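# Arranging fake roses and hydrangeas so they don't look like a gas station bouquet
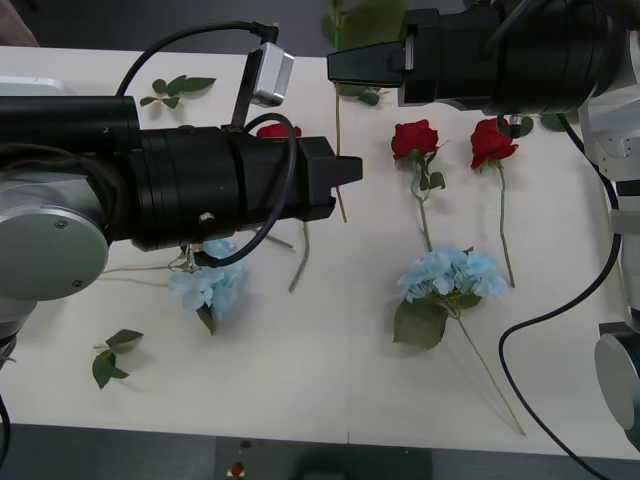
## The details

Posted by **Trinity Wojcik** in Home & Craft > Flowers and Plants

I have red roses and pale blue hydrangeas, all artificial, and I want to put them together for the table in my front hall. They're laid out on a white tabletop right now and I like them fine lying flat. The minute they go in a vase they look wrong.

The vase is a Nowicki, clear glass, straight sides, 8 inches tall. It was a gift and I would like to use it if I can. The opening is wide enough that everything slides to the outside and leaves a hole in the middle. The roses stand straight up like pencils. The hydrangeas are top heavy and turn around to face the wall.

Specific things I'd like to know:

- Do the hydrangeas go in first or the roses?
- How short can I cut the stems? I paid $21 for the lot and don't want to ruin them.
- Is there a way to hide the stems in clear glass? Plastic stems in an empty glass vase look terrible to me.
- Do I leave all the leaves on?

The stems are different lengths and the hydrangea ones are tan, so they don't match the green of the roses either. I'm having people over Saturday and would like it done by then, but it isn't an emergency.

---

### Mateja Grgić

Hydrangeas first. They are the wide ones and they do the work of filling the space, and the roses go in between them afterward. If you start with the roses you end up shoving a big head in sideways and everything moves.

For the hole in the middle, make a grid over the mouth of the vase with clear tape. Two strips one way and two strips the other, pressed down over the rim no more than a quarter inch. Dry the glass first or the tape lets go. Then each stem gets its own square and stays there. The flower heads and leaves cover the tape once you're done.

Order I would go in:

1. Bend every stem before it goes anywhere near the vase. Most artificial stems have wire inside. Hold the stem in both hands and curve it over your thumbs a little at a time. A gentle lean is enough. Don't make a sharp corner.
2. Put the larger hydrangea in front and low, so the leaves rest right on the rim.
3. Put the next hydrangea behind it and to one side, a couple of inches higher. If both are at the same height it looks like a pair of eyes.
4. Roses go in last. One tall, one medium, one leaning out over the edge near the low hydrangea. Keep them off a straight line.
5. Turn the vase all the way around and fix the back. In a hall people walk past both sides.

On cutting – don't cut yet. Bend the bottom of the stem up into a hook and see if that gives you the height you want. You can undo a hook. If you do cut, use wire cutters, the kind for picture wire or electrical work. Do not use your kitchen scissors. I put a notch in a good pair that way and they have never been right.

If you end up cutting, hold the stem against the outside of the vase with the head where you want it and mark the stem at the bottom with a piece of tape. Cut an inch below the mark. You can always take off another inch.

Leaves: keep the broad dark ones directly behind the hydrangea heads. Those make the blue look better. Take off any that would end up down inside the glass. On many of these the leaves slide down the stem or pull off a little peg, so pull gently before you reach for the cutters, and save them. They are good for covering tape.

---

### Dindo Soriano

get a different vase. clear glass and fake flowers don't go together, I have tried. something white or gray you can't see through and then you can stuff newspaper in it and nobody knows. I got one at Brostus for 17 dollars

also steam them if they're creased from the box. hold them over the kettle, not too close, then fluff with your fingers

---

### Randa Salameh

I agree with most of what Mateja wrote and only want to add something on the glass and the color.

You can keep the Nowicki vase. There are a few ways to deal with the stems:

**Line it.** Roll a piece of plain paper or linen-look fabric to the height of the vase and slip it inside against the glass. With straight sides like yours this works well. Cut it a half inch shorter than the vase so it doesn't show above the rim. Cream looks better with red than bright white does.

**Fill it.** Small river stones or coarse sand. This also fixes the hydrangeas turning around, as the stems are gripped from the bottom. Put in two inches, set your stems, then add the rest by the spoonful. It gets heavy, so fill it on the hall table and not in the kitchen.

**Put moss in it.** Dried sheet moss pressed against the inside of the glass, with a block of dry floral foam in the center. Buy the foam sold for dried and silk flowers. The green kind that soaks up water crumbles if you move a stem even once.

Careful with Dindo's kettle. It's fine for fabric petals, but some of these are foam or thin plastic and they will curl. Test a leaf at the back. A hair dryer on low is slower and safer.

As for tan against green stems, if you line or fill the vase it stops mattering. Otherwise wrap the tan ones in green floral tape. The tape only sticks when you stretch it, so pull as you wind, and start at the head and work down.

Red and pale blue is a strong contrast and can look a bit like the Fourth of July on a white table. I would add something dull between them. Eucalyptus is the usual choice, or any grayish green leaf. Two stems is plenty.

---

**Trinity Wojcik** replied:

Thank you all. I did the tape grid and the cream paper liner, and hooked the rose stems as Mateja said, so nothing has been cut. The low hydrangea still turns a little. I may get the stones. No eucalyptus at the store near me, so it's going without.

**Mateja Grgić** replied:

Put a bit of tape around the hydrangea stem where it touches the grid. That should stop it turning.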